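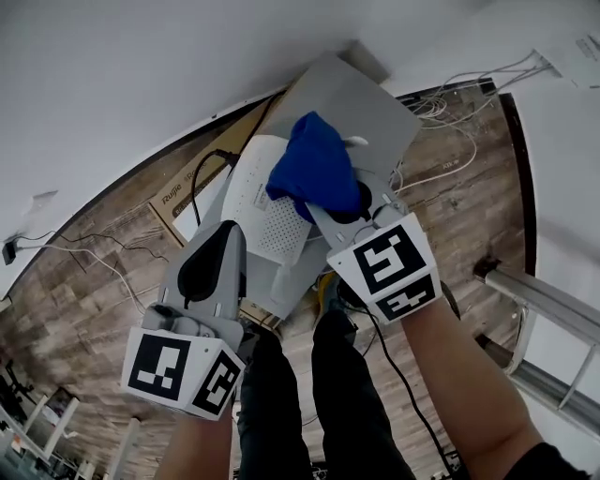 Leonilde Ramalho would rather see a dusty router go back on the shelf than one that was wiped while it was still plugged in, and she asked that the power step be moved to the top of these notes. It has been.

Handout 7: Cleaning and Packing Small Network Equipment
Network Support Basics, Rivas Evening Program
Last updated: June

Covers the second half of the lab. Read it with Handout 6 (labeling wall ports), which has the room plan.

Before you touch the router

Shut it down and unplug the adapter at the wall end. Then unplug it at the router. Write down which port each network cable came from, using the numbers on the room plan. If a cable has no label, put one on now, while you still know where the other end goes.

Cables that come out of a wall panel stay with the wall. Coil them loosely and leave them at the panel. Only the power adapter and the short patch cord get packed.

Dusting

Use a dry microfiber cloth. The vents are a lot of small openings, and a wet cloth pushes dirt into them along with the water. Wipe across the vents with light pressure, then do the sides and the underside. Go around the printed label without rubbing it. The serial number is on there and we need it for the return form.

For marks that will not come off dry, dampen one corner of the cloth with plain water and keep that corner away from the vents and ports. No window cleaner and no alcohol on the label.

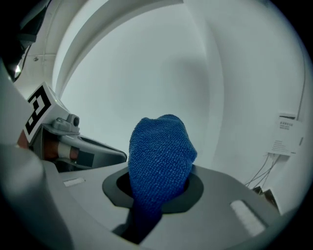
A cloth with a looped pile holds dust well but needs shaking out often, so step into the hallway and shake it there. When it stops picking anything up, turn it to a clean side. Cloths go in the wash bag at the end of the lab. Fabric softener ruins them.

Packing

The original carton is best if we still have it. If we don't, take a plain one from the Dondero shelf and write the model on the end flap.

Adapter and patch cord go in first, coiled, with a twist tie. The router goes on top, vents up. Do not wrap the power cord around the router. Close the box without tape if it is staying in the building. Boxes for the Curkaria site get taped.

Working on the floor is fine and usually easier than clearing a bench. Keep cords out of the walkway.

Time allowed: up to 30 minutes per router, including the form.

To hand in: port list, serial number, and your initials on the box. The lab counts for 19 points.

Comments

tmarsh: Does the port list have to be typed?

Leonilde Ramalho: Handwritten is fine if I can read it.

second_row: The return form still asks for a Cellell asset tag. Two of ours didn't have one.

Leonilde Ramalho: Write "none" in that field and go on.

pj_k: Wash bag was missing from the cabinet after the late section. I left the cloths on the top shelf.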